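Skallstead Vehicle Electrics Forum
Board: Auxiliary Batteries and Charging

Topic: Charger cuts out with the engine running

fleetdesk_yazzie
Our workshop has fitted the Grodora battery-to-battery charger to 14 delivery vans. On 2 of them the unit stops charging the auxiliary battery when the van idles. The remaining vans show no fault. The wiring follows the printed instructions. Members with experience of this unit are asked to advise.

northbay_electrical
Please measure the voltage at the input terminals while the charger is under load. A reading taken with the charger off is of little use. Many newer alternators lower their output at idle, and the charger will then shut down to protect the starter battery.

fleetdesk_yazzie
Thank you. The input reads 12.4 volts at idle on both vans. The cable run to the rear is 11 feet.

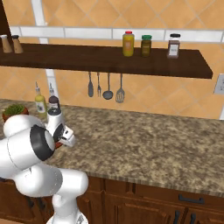
northbay_electrical
Senior Member, Technical Panel

That reading is low for a running engine. Before any part is replaced, the ground connection at the chassis should be removed, cleaned to bare metal and tightened again. The ignition signal wire should also be connected, as the charger will otherwise rely on voltage alone.

graletti_parts
I do not agree that the ground is the first item to check. Our counter has handled returns of this kind, and the usual fault was undersized cable. The installer should confirm the wire gauge against the chart in the manual.

northbay_electrical
The cable is the same on all of the vans, according to the first post. It would not explain a fault on only a few of them.

graletti_parts
The first post says the instructions were followed. It does not state the gauge.

fleetdesk_yazzie
The gauge is identical throughout and meets the chart. The ignition wire was left off the two vans in question. It will be connected on Saturday and the grounds will be cleaned at the same time. Readings will be posted to this topic.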